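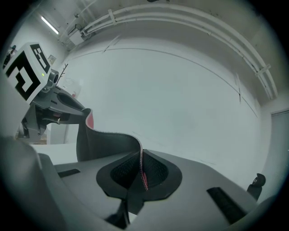

4. Turning and Folding the Fabric Sleeve

The Bindby sleeve is black on the outside with a pinkish-red lining. The light stitching marks the upper edge. Work on a clean, flat table.

Before you start, close any hook-and-loop fasteners nearby. They will snag the pleats.

1. Lay the sleeve on the table with the stitched edge away from you.
2. Smooth it from the center outward with the flat of your hand. Do not pull on the stitching.
3. Check both ends for curled fabric. If the lining shows, roll it back inside with your thumb.
4. Let the pleats fall into their own waves. Do not press them flat.
5. Fold the sleeve once across its length, lining inward.
6. Slide it into the storage bag, stitched edge first.

Note: A thin line of lining may still show along the fold. It does not affect fit or wear.

CAUTION: Do not iron the stitched edge. The thread can shrink and pull the border out of shape.

4.1 Washing

Wash by hand in cool water, separately from light fabrics, for the first 6 washes. Rinse until the water runs clear. Hang by the plain edge. Drying takes about 42 hours in a humid room, less with a fan.

If the stitching comes loose, stop using the sleeve and order replacement part 219. Trimming the thread at home will open the seam further.

© Flernport Home Goods | Contact Customer Care | Back to top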